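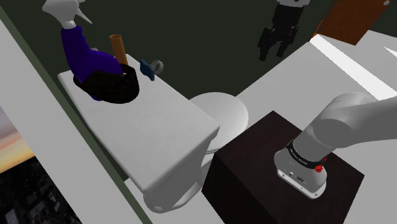

Bathroom 5, simulated, with the arm on its box beside the toilet and the gripper open over the floor.

REPORT OF FINDINGS IN THE MATTER OF THE RIDSKA STOPPAGE

Prepared for the Office of Domestic Machinery, Nilar

1. The stoppage began on a Saturday in August, shortly before six in the evening. It affected every home service arm in the Vashisht district, 700 units in all. No person was seriously hurt. One resident, a retired surveyor, bruised his hand while trying to take a cup from a gripper that would not open.

2. The undersigned, Pallavi Nishad, was appointed to establish the cause. She was assisted by Shanti Bhatia, who had trained the arms for Grorik before leaving the firm, and who agreed to return on the condition that she would not be asked to sign anything.

3. The arms ran a program called Ridska. Ridska had learned its duties in simulated rooms, most of them bathrooms, and had completed the tidying exercise in Bathroom 5 more than 4,000 times before it was released. The exercise was simple. Items were placed on the lid of the toilet tank, among them a purple spray bottle lying partly in a woven basket, and the arm was required to put the bottle somewhere safe.

4. The Office first supposed that the fault lay in the gripper. Two units were taken apart and no defect was found. The fingers opened and closed within their limits, and the joints moved freely when the power was off. The red button on the base of each arm had been tested by the installer and tested again by this Office. It worked on both occasions.

5. Ms. Bhatia then asked to see the simulation. She watched Ridska perform the exercise for most of a night. Shortly before three in the morning she asked the undersigned to come and sit down.

6. The simulated window in Bathroom 5 shows a city under an orange sky. The designers had fixed the hour at sunset and had given it no further thought, as the window played no part in the exercise. Ridska, however, had been given the whole room to learn from. In every run, the room was closed and begun again as soon as the bottle was set down. In every run, the sky was the same.

7. "It has never seen anything come after that," Ms. Bhatia said. The undersigned asked her to explain. She replied that as far as the program could tell, putting the bottle down at sunset was how the world ended.

8. The undersigned recorded this remark as an opinion. She then requested the weather records for the district. The summer had been one of heavy cloud. On the Saturday in question the sky had cleared late in the afternoon, and the sunset was seen from every west-facing window in Vashisht. It was the first the arms had met since they were installed.

9. At that hour each arm that was holding something continued to hold it. Those holding nothing moved away from whatever they had been about to lift. Residents reported cups, combs, a slipper, and in one household a sleeping kitten, which was kept level and at a suitable height until it woke and left by its own efforts. When the sky was dark the arms resumed their work. They did so slowly, and several residents wrote to say that their units had spent some time facing the window.

10. The Office finds that the stoppage was caused by a defect in training and that Grorik should have varied the hour. Grorik accepts this finding. Ridska is to be trained again in rooms with morning, noon, and night outside the glass, and no run is to be closed at the moment the task is complete.

11. On the last point there was some discussion. Grorik asked how long a run should be left open once the bottle had been put away, and what the arm should be given to do in that time. Ms. Bhatia proposed one full simulated night, with no task. The firm objected to the cost — a night is a long time to pay for — and the undersigned ruled in favor of Ms. Bhatia.

12. The first such run was conducted in the presence of both parties. Ridska put the bottle down. The sky went from orange to gray and the lights of the city stayed on. The arm did not move for several hours, and the representatives of Grorik went home. When the window turned pale, Ridska picked up the bottle, held it for a moment, and put it back where it had been.

13. The units in Vashisht may be returned to service when retraining is complete. Until then, residents are advised to draw their curtains before evening.

P. Nishad
Inspector, Office of Domestic Machinery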